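About Vorkico

Vorkico is a packing and mailing service for small sellers. We store goods, pack orders and hand them to the carriers for people who make or import things and would like to stop doing the post office run themselves. We work from one building on Rizzi Street, next to the rail line, and everything we send out leaves from there.

Who we work with

Most of our customers are one-person or two-person businesses. They sell soap, seeds, yarn, board games, spare parts for sewing machines, ceramic mugs, used books and printed calendars. A few are larger, with a shop and several staff. Many of them came to us when they were sending out a few orders a day and their spare room was full.

We have a minimum of 200 orders a month for storage customers. Below that, our monthly charge usually costs more than it saves, and we will tell you so when you ask for a quote. Sellers below the minimum can still use our drop-in packing counter, where you pay by the parcel and there is no contract.

How we started

The business began as the mail room of Funetti, a wholesaler of kitchen goods. Funetti sold to restaurants and hotels by the pallet, and it had a small side trade in single items for home cooks. The side trade was a nuisance to the warehouse. Pallets and padded envelopes do not mix well, and the same people were expected to handle both.

Two of the mail room staff asked to take over the small orders as a separate company, and Funetti became the first customer. It still is. In the first year we packed at night on Funetti's own benches, starting at 6 p.m. after the warehouse crew had gone home. We moved to Rizzi Street when a second and third customer signed on and there was no more shelf space to borrow.

The name comes from the brand of hand truck that was in the mail room. The maker had closed by then, and we asked the family that owned the name if we could use it. They said yes, and asked for a free parcel at Christmas, which we still send.

The building

We have 3000 square feet on the ground floor. It was a shoe store's stockroom before us, and the shelves along the back wall were already in place. The receiving door faces the alley. Please do not send deliveries to the street door, as there is a step and no room for a lift gate.

Goods come in through the alley door, are checked against the delivery note and go to a numbered shelf. We currently have 334 shelf positions. Each customer has their own block of shelves and goods from different customers are never stored together. Heavy items stay at waist height or lower.

The building is heated in winter and has fans in summer. It does not have cooling, so we cannot take chocolate, candles or most cosmetics between June and September. We do not store anything that needs a refrigerator at any time of year.

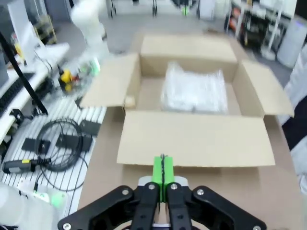 An open cardboard box on a covered table.

How we pack

We use plain tan cartons in a small range of sizes and keep all of them in stock. Customers who want their own printed boxes can send them to us flat, and we charge for the shelf space they take up. If you are deciding between the two, start with plain cartons. Printed boxes have to be ordered in large runs, and we have seen people change their logo with half a run still on the shelf.

For filling we use crumpled paper. We stopped buying foam peanuts some years ago after repeated complaints from the people opening the parcels. Paper costs us slightly more and takes up less room before it is used. For glass and ceramics we double-box, with at least two inches of paper on every side, and we add a charge for this that is shown on your rate sheet.

Boxes are closed with paper tape that is wetted before it goes on. It sticks well to cardboard and can go into the recycling with the box. Customers sometimes ask for clear plastic tape so that their printed boxes show through. We can do that if you ask.

Every order is weighed after it is closed. The scale reading is compared with the weight we expect for those items. If the two do not match, the box is opened and checked. This catches most missing items and a fair number of wrong ones.

Orders that reach us by noon go out the same day. Orders after noon go out on the next working day. In November and December we move the cutoff to 10 a.m., and we send out the holiday schedule to all customers in September so it can be posted on your own site.

Returns

Returned parcels are opened, photographed and reported to you by the next working day. You decide if the item goes back on the shelf. We do not judge the condition of clothing or books for resale, but we will send pictures and a short note. Items you do not want back can be donated or recycled. We hold them for a month first in case you change your mind.

Our software

Stock levels and orders are tracked in Badach, a program we have used since the move. It connects to most of the common online shop systems. If yours is not one of them, you can upload a spreadsheet each morning, and several customers do it that way without trouble. You will get a login when you sign up and can see your own stock at any time.

We count every shelf once a year, in March, and close for shipping while it is being done. Customers are told the dates well ahead.

Visiting and getting a quote

Visits are welcome by appointment, and we prefer mornings. Bring a sample of what you sell, including the largest item and the one that breaks most often. We will pack both while you are here and give you a price for each. A written quote follows within the week, and it stays good for two months.

The drop-in counter is open on working days until 4 p.m. Use the street door and ring the bell if the counter is not staffed.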